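Folding for a Living, With a Gripper in Hand
July 2023

The first thing the shift lead at Funon wants to talk about is sleeves. She has been with the company for six years, most of them on the folding tables, and she can go on about sleeves for as long as you let her (I let her, gladly).

"A sleeve has opinions," she says. "You pick up a T-shirt and it comes with you. You pick up a big sweatshirt and one arm stays behind under everything else, and you only find out when you're halfway through the fold."

Funon takes in laundry from hotels and guesthouses and also sends people out to do linens and clothes in private homes. Last year it signed on with Rundari, a small automation outfit, to bring machines into the folding room. The flatwork came first: sheets, pillowcases, towels. A feeder now takes the sheets in at one end and stacks them at the other, and of the 28 people who used to rotate through that station, 12 now do something else for most of the day.

What they do is the part I came to hear about! They teach. Staff members handle clothes with hand-held grippers, in workrooms and in bedrooms, and the recordings go to Rundari, where they are used to train the arms that will one day take on the mixed loads. The shift lead was one of the first to sign up.

"I thought it would be dull, and it was hard," she says, laughing. "You've got two fingers, and they don't bend where yours bend. My first week I couldn't turn a collar. I went home and dreamed about collars."

She got better quickly. They all did, she says, and they started trading tricks over lunch. Pinch the shoulder seam, never the middle of the chest. Drag the hem toward you before you lift. With fleece, take a deeper bite than you think you need. Dark clothes are their own headache, as the folds are harder to make out, so people learned to go slower on those. 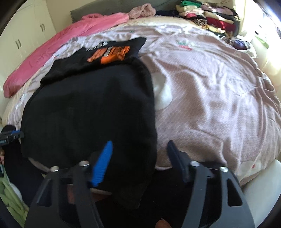 Among the folders, Nowakowski was less taken with the whole idea at first, and told me that the talk in the break room last summer had been about one thing only, which was whether they were training their own replacements. It was a fair question then and it still is, Nowakowski said, but the sheet feeder had also put an end to a sore shoulder that had hung on for years, and going back to the old way held no appeal.

The shift lead doesn't brush that worry aside. When the contract with Rundari came up, the staff asked for two things in writing: that recording hours be paid at a higher rate than folding hours, and that no one lose a position over the first 17 months. They got both. What happens after that is still being talked over, and she says so plainly.

"I'd like it settled. Everyone would. But I'm in the meetings now, and I wasn't in any meetings before."

She is proudest of the notes. Every session ends with a short write-up of what went wrong and how the person got out of it, and the file had reached 706 entries when I visited. Some are three words long. Others run to half a page, with arrows. The engineers at Rundari read them, and one entry about hoods led to a change in the shape of the finger pads.

"They changed the part," she says, tapping the table. "We wrote down that hoods kept slipping, and they sent us new pads. I've worked in laundries half my life and I never had a machine changed on my account."

The next step is a trial at the Skasumham site, where an arm will sort and fold children's clothes next to two people who can stop it at any time. She has asked to be one of the two. I asked whether she thinks it will manage the sleeves.

"Short ones, yes," she says. "Long ones, give it a year. And I want to be standing there when it gets the first one right, because I'm going to cheer."

She had a recording session to get to after that, so we finished on the stairs, still talking about cuffs.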